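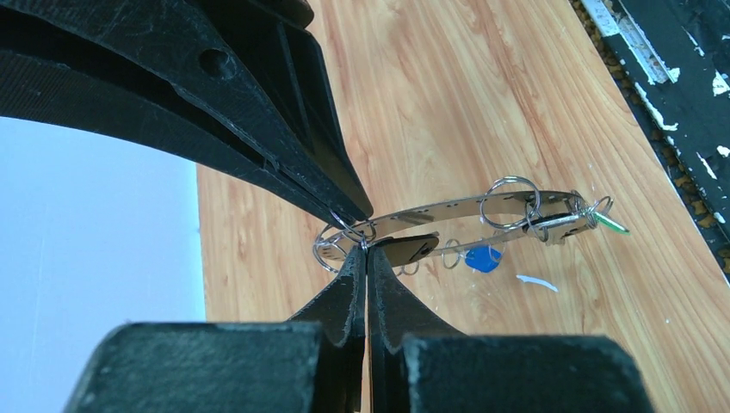
Hose joints, rinse water loop
21 Jun 2026

Carried on with the drips on the rinse loop. Same four joints as in March, plus a new one behind the Nolte tank where the hose turns down to the drain. That one had left a white crust on the floor, so it has been going for a while.

Shut the supply, drained down into the two big buckets. The second bucket has a split near the handle, don't fill it past halfway.

Took all the clips off. Three of the old ones were rusted at the screw and would not turn with a driver, had to use the 8 mm socket. The bands themselves were fine. The screw housings are plain steel on the cheap ones even where the band is stainless. The Hurker clips from the last order are stainless all through, going by the magnet.

Hose ends had gone hard where the clips sat. Cut 18 mm off each and they went back on the barbs with warm water and some pushing. The one on the pump outlet is now too short to cut again. Next time it needs a new length, and it should be the reinforced stuff from Deltlow. The clear hose kinks as soon as the pump is warm.

Found what I think was the main fault on the filter side. Whoever fitted that clip put it right at the end of the hose, past the last ridge on the barb. It was gripping nothing much. Moved it back so the band sits between the first and second ridge. Probably me that fitted it.

Tightening: I had been doing these up until they felt right, and they all came out different. Used the small torque driver today and set the lot the same. Let them sit over lunch, then went round again. Every one took a bit more, the pump outlet nearly a quarter turn. So go round twice from now on.

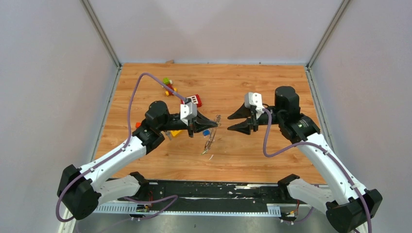 Refilled slowly with the vent open and left the pump at low speed until the bubbles stopped. Then up to normal. Gauge settled at 133 kPa and was still there an hour later. In March it was dropping enough to see over the same time.

Paper towel wrapped round each joint and left on. All dry at the end of the afternoon except the Nolte tank one, which had a damp spot underneath about the size of a thumbnail. The barb has a mould line down one side and I expect the water is following it. Rubbed it down with fine paper, refitted, no spot after that, but it only had twenty minutes.

Flow meter reads 216 litres an hour now. No figure from before to compare it with, should have written one down.

To do:
Check towels first thing before the pump goes on.
Order hose, and a bag of the Hurker clips in the next size up.
Ask Zekex if they sell that barb in brass.
Scrape the crust off the floor by the drain.
New bucket.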